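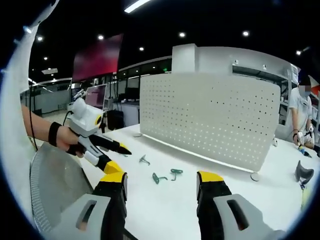
Dukico Starts Recording Hook-and-Pegboard Tasks for Henon Project

6/17/25

Dukico has begun recording people handling small pegboard hooks, the latest set of examples for Henon, its program to teach robot arms light shop and stockroom work.

The recordings are made without a robot. Operators wear a strap on the wrist and work with hand-held grippers that carry a camera, picking up parts the way an arm with the same fingers would have to. The footage and the finger movements are later used to train the control software.

The new task uses green metal hooks, a white table and an upright white pegboard. Operators pick a hook up from the table, turn it the right way and hang it in the holes. Two or more people can work at the same table, which the company says gives the software a look at hands and tools coming in from the side.

"A hook is thin and it lies flat, so you have to come at it from a good angle," said Roksolana Yurchenko, who runs the recording floor. "People find that angle in a second or two. The software needs to see it many times, with the hook pointing every which way."

The team has collected over 1,800 takes of earlier tasks, mostly sorting and stacking. The hook work is planned to run for 11 weeks. Takes in which a hook is dropped and picked up again are kept and labeled, Yurchenko said. Takes where the camera view is blocked for most of the motion are thrown out.

Operators are trained for 5 days before their recordings count toward the set. They are asked to change the starting position of the hooks between takes and to move at a normal pace.
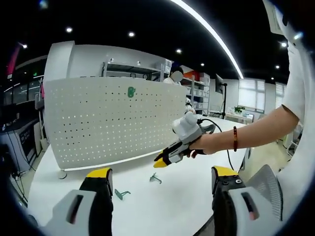 Testing Planned for December

The first trials on robot arms are set for December at Lambrechts, a parts distributor that hangs much of its small stock on pegboards. The arms will be given hooks in several shapes, including some that are left out of the training set.

Nazar Vakulenko, who leads the software side of Henon, said he expects the hanging step to be harder than the pickup. "Getting hold of it is one thing. Then you have two small holes to hit, and you can't see them well once the hook is in front," he said.

Dukico has not decided whether it will share the recordings outside the company.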